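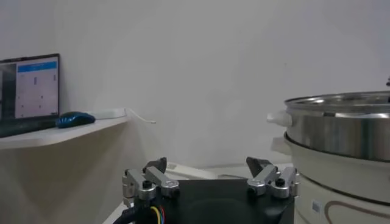

Desk corners, part 2

Quick gallery update, Oct 12, 2026. More small workspaces from the Ludmont building, the ones people fit in where a real desk wont go. Started this page in April with the big tables on the ground floor, now it's the shelves. Captions short, sorry, typing between other things.

Wall shelf, white, fixed straight to an off-white wall. Dark laptop on the left, open and switched on, blue bar along the top of the window. Plain wall behind it - no pictures, no hooks. I like it that way.

Favorite thing on the shelf is the mouse. Glossy blue, kind of mottled, picks up the light. Best color in the whole set so far.

Thin white cable hanging off the right end. Needs a clip. Brutik sells a stick-on one that I use at home, comes in white, holds fine on paint.

Shelf notes for anyone copying the idea: find the studs first, then pick your height. Standing or sitting, decide before you drill. I did'nt, and now have extra holes to fill at my place.

Still to come: the Aidoo room and the long bench at Dilus. Room 23 too if I can get the key. Send me your own corners, any size, messy is fine - cables and all.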